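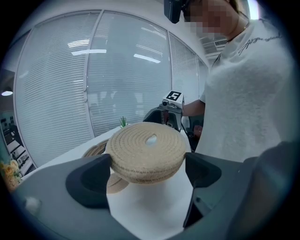 Evie Rowbotham asks whether the new Celia build will finally let her carry her old party out of the first chapter of Prellis, and whether the turn limit is still in there, "because I have started that game maybe nine times and I have never once seen the inside of Putuditz." Yes to the first, Evie, and yes-but to the second, and I'm so glad you asked, as it gives me an excuse to spend most of this month's item on the thing I've been playing every night since it went up!

Quick catch-up for newer subscribers. Prellis came out in 1991 on a stack of floppies, sold a modest number of copies, and then more or less dropped out of sight. It's a party-based dungeon game, four characters, first person, movement in squares. You start in the town of Bainbridge with hardly any money and a letter you can't read, and you have 1000 turns to get somebody to read it to you. Most people (me included, at age twelve) spent those turns buying rope and getting killed by dogs. Celia is the fan-made engine that runs the original game files on a modern machine. You still need your own copy of the game. The engine reads your data, and everything you see on screen comes from that.

The August build is the big one. Dean Catterall and Callum Lockwood have been rewriting the part that handles saved games, and chapter transfers now work all the way through. In the original, when you walked through the gate at the end of chapter one, the game wrote your party to a separate disk, and if that disk had anything else on it, you could lose a character's inventory, or the whole character. My elf went into chapter two with no name and a negative number of arrows. Celia now writes the party straight into the next chapter's folder and keeps a backup of the old one beside it. I've taken three different parties through and all twelve people arrived with their pants on.

About that turn limit. It's on by default, same as it ever was, and I'd say leave it on for your first go. It gives the town a nervous feeling that I really love, with the shops closing and the guards changing what they say to you. But there's now a line in the settings menu called "Letter deadline" with three choices: original, double, and off. Switching it off does break one small scene with the innkeeper, who keeps telling you that time is nearly up. Callum knows. He says he might leave it, and I kind of hope he does.

Then there's the automap, and oh, the automap! Putuditz has 187 rooms over five levels, and the manual gave you exactly one sheet of graph paper. The new map fills in as you walk, you can type your own notes on any square, and it respects the spinners and teleporters, so it won't tell you which way you're facing after the game has turned you around. Liam Stockdale drew the little icons. The one for "locked, come back later" is a tiny frowning door, and I have a lot of them.

A few smaller things I noticed:

Spell names can be clicked as well as typed. Typing still works, and the old abbreviations do too.

The footstep sound can be turned down by itself. My family thanks the team.

The thief's "listen" command used to check the wrong door if you were facing west. Fixed. That bug was in the original, so if you have a thief who always seemed useless, go and apologize.

Monster speed no longer depends on how fast your computer is. On my laptop the bats in level two used to get five turns to my one.

The release notes list 71 fixes in all, and they're worth reading start to finish, especially the entry about the cursed spoon.

What isn't there yet: the chapter three ending still plays without music on some sound settings, and gamepad support is listed as "soon." Villads Þrastardóttir is working on a full Icelandic translation and would like help from anyone who can proofread the shop dialogue. It's a long file, mostly blacksmiths complaining. Reply to this newsletter and I'll pass your address along.

If you've got an old party of your own, the importer takes save files from the original floppies as long as you can get them onto your hard drive. Make a copy first. Put the files in the folder named "old," start Celia, and choose "Call the roll" from the title screen. If a character shows up with question marks for a class, press F5 and it'll read the file again, which fixed both of mine.

Evie, let me know how far you get. Buy the lantern before the rope, and don't sell the blue key in Bainbridge, whatever the man offers you for it.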